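Chapter 4
Choosing and Arranging a First Task

Chapters 1 through 3 covered the frame, the power supply, and the mounting of two arms on a shared base. At this stage the builder has a machine that moves on command and does nothing of use. This chapter concerns the selection of a first task, the layout of the work surface, and the written plan that should exist before any motion is recorded.

By the end of the chapter, the reader should be able to:

State a task in one sentence, with a clear start and a clear finish.
Lay out a table so that each arm has its own working area.
Select a gripper opening suited to a soft object.

4.1 The Kitchen Table as a Test Bench

Many first projects in home and shared workshops use blocks or cups. The Korkberg build, which serves as the running case in this part of the book, uses steamed buns, a plate, and an electric steamer. The objects are cheap and can be bought in any grocery store. They are also soft, and a gripper that closes too far will mark them at once.

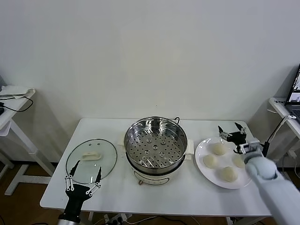
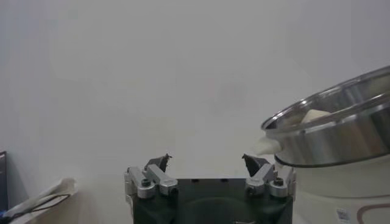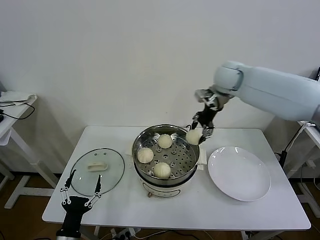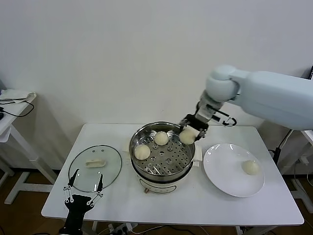 Figure 4.1. The Korkberg work area, with the electric steamer.

The task sentence for this build reads: "Move every bun between the plate and the steamer without dropping or denting it." The direction of travel is set at the start of each run. Readers should note that the sentence does not mention the lid. Handling the lid is a separate task with its own plan, and it is taken up in Chapter 6.

4.2 Dividing the Work Surface

A table shared by two arms should be divided before it is furnished. Mark the limit of each arm's comfortable reach with low-tack tape, and place the main object where the two areas meet. Items that only one arm will handle belong well inside that arm's area. In the Korkberg plan, a strip 18 centimeters wide along the front edge is kept free of loose objects.

Power cables should be routed below the working height of the arms and secured wherever a person may walk. The steamer remains unplugged during all exercises in this chapter. Heat and water are not introduced until the safety review in Chapter 9 has been completed and signed.

4.3 Gripper Opening and Closing Force

The Clallero gripper kit used in this build opens to 70 millimeters. The buns chosen for the exercises measure 51 millimeters across, leaving a modest margin for error in the approach. Closing force should be set with a spare bun, beginning at the lowest value and rising one step at a time until the bun can be lifted and held for a slow count of five. Record the value in the build log before proceeding to Section 4.4.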